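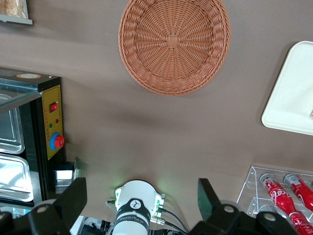
Automation notes > Grippers and wrist cameras > How to compare two finger sets

How to compare two finger sets on one arm

Last updated: Nov 20, 2018

We use a food counter setup for this comparison, as the objects in it are difficult in different ways. The wicker basket is shallow and has a thick braided rim. The bottles lie on their sides in a clear acrylic rack. The white tray has a raised lip, and the two steel pans sit inside the black warmer, under a tinted glass lid. If a finger set can manage all of these, it will probably manage the easier things you have at your place.

The two finger sets in my test were the Jultix wide fingers and the Ulitz narrow fingers. Please read the whole page one time before you start, because step 4 depends on a choice that you make in step 1.

What you need

- One arm with a gripper that lets you change the fingers
- Two finger sets
- The small wrist camera, already fixed and focused
- Masking tape and a soft pencil
- A ruler, at least 600 mm
- A notebook, or a sheet with one row for each attempt

Step 1. Decide the order of the objects

Write the order on paper and keep it for both finger sets. I go basket, tray, bottle, pan. The basket comes first because it is light and forgives a bad approach. The pan comes last, since the approach over the edge of the warmer is the most risky one and I want to know the fingers well before I try it.

Do not change the order between the sets. In March I changed it by mistake and had to repeat one full afternoon.

Step 2. Mark the table

Put two small pieces of tape at the outer edge of each object, so you can return it to the same place after every attempt. Do not put tape in the middle of the table. The fingers pass low there, and with the narrow set the tip caught the tape and lifted it.

Leave a wide empty area between the basket and the arm. You need it to turn the wrist without touching the rack. My start position is 182 mm from the fingertip to the nearest edge of the basket. Your number can be different, but write it down.

Step 3. Check the camera view with the fingers open

Open the gripper completely and look at the picture from the wrist camera. You should see both fingertips and a wide gap of tabletop between them. If one fingertip is outside the picture, turn the camera mount a little and check again. It is normal that the thick part of the finger is cut at the corner of the picture. Only the tips are important.

Look also for shine. The steel pans and the acrylic rack both reflect the light, and the edge of the rack is hard to find on the screen when the lamp is directly above it. I moved my lamp to the side until the pan rims were clear.

Step 4. Make the attempts with the first set

Do 10 attempts for each object. For each attempt, write three things: did the fingers close on the object, did the object stay in the fingers for the full lift, and did anything else move. The third one is easy to forget. A finger set can have a very good score and still push the neighbor bottle every time.

For the basket, take the rim and not the woven bottom. Come from above with one finger inside and one outside. For the tray, choose a corner and stay with this corner for both sets.

For the bottles, turn the wrist so that the fingers close across the body of the bottle. I start with the left Coca-Cola bottle and leave the right one in its place, parallel beside it. The space between them decides much. With the Jultix fingers I had to come down near the cap, and with the Ulitz fingers I could take the bottle closer to its middle.

For the pan, go down slowly and keep one hand at the emergency stop of the arm. The warmer in this setup has its own big red stop button on the yellow panel, but this one is not for the arm. Please explain the difference to everybody who helps you. Keep the warmer switched off during the whole test.

Step 5. Change the fingers

Stop the arm, switch off the gripper power and wait 45 seconds before you touch the screws. Tighten all screws by hand first, and only then with the tool. After this, set the new tool length in the controller. Vass controllers keep the old value until you save the new one, and my first approach with the narrow fingers was too low for this reason.

Repeat step 3, then step 4.

Step 6. Compare the notes

Put the two sheets side by side and compare object by object. I do not recommend one total score. In my test the wide set was better for the basket and the tray, and the narrow set was clearly better for the bottles. For the pan they were nearly the same, and there I preferred the wide set only because it turned the pan less during the lift.

If the result is very close for an object, ask a second person to drive. Ákos Virág repeated my pan attempts and had more trouble than I had with both sets, so part of my result was my practice and not the fingers.

Problems I had

The fingers close but the bottle turns: the contact point is too high. Go lower, or add a thin rubber pad to both tips.

The basket comes up tilted: you hold the rim too far to one side. Move the wrist until the woven knot in the center of the basket is on the line between the two fingertips.

The cable pulls when the wrist turns: give the connector side more free length before you tie the cable. I had it too short on the first day.

I have also a set from Bolari with soft tips, but I did not finish the pan attempts with it. I will add the notes to this page when they are complete.

Contact: Csenge Gál | © 2018 Automation notes | Back to top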